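Seit Januar bastle ich zu Hause an einer Sortierhilfe, und die Greifhand war von Anfang an mein Sorgenkind. Gedruckte Finger, Finger aus dem Baumarkt, alles schon durch. Jetzt also der Griffsatz von Bronus: zwei schwarze Finger, dazu dunkelblaue Pads für die Innenseiten. Bestellt bei Irkitz, nach 8 Tagen war er da.

Getestet wird bei mir im Schlafzimmer, die Werkbank ist seit Wochen belegt. Karton auf den karierten Hocker, Knabberzeug rein, los!
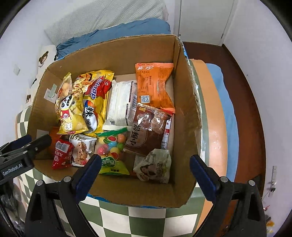 *Mein Testkarton: Puffbällchen, Gebäck, bunte Kaugummikugeln*

Tüten sind richtig fies zu greifen, finde ich. Jede gibt anders nach, und im Karton lehnt alles schräg aneinander. Mit meinen alten Fingern habe ich ständig zwei auf einmal erwischt oder gar keine. Die Bronus-Finger kommen deutlich besser dazwischen - nur ganz an der Kartonwand wird es eng, da muss ich den Winkel vorher ändern. Das nervt ein bisschen.

Die Pads sind für mich der eigentliche Kaufgrund. Schön griffig, und man muss gar nicht fest zudrücken. 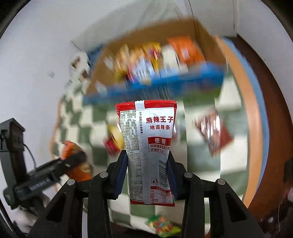

*Kleines Päckchen Mala Wangzi zwischen den Pads, in der Mitte leicht eingedrückt*

Beim Zusammenbau hätte ich fast geflucht. Die Anleitung zeigt die Gelenke spiegelverkehrt, ich habe also alles wieder auseinandergenommen und von vorn angefangen (zum Glück bei guter Musik). Ersatzpads gibt es bisher auch nur im Set, schade!

Mein Protokoll steht bei 3.695 Griffversuchen, 3.508 davon haben geklappt. Damit kann ich gut leben. Von mir gibt es vier von fünf Sternen, und als Nächstes kommen die runden Dosen dran.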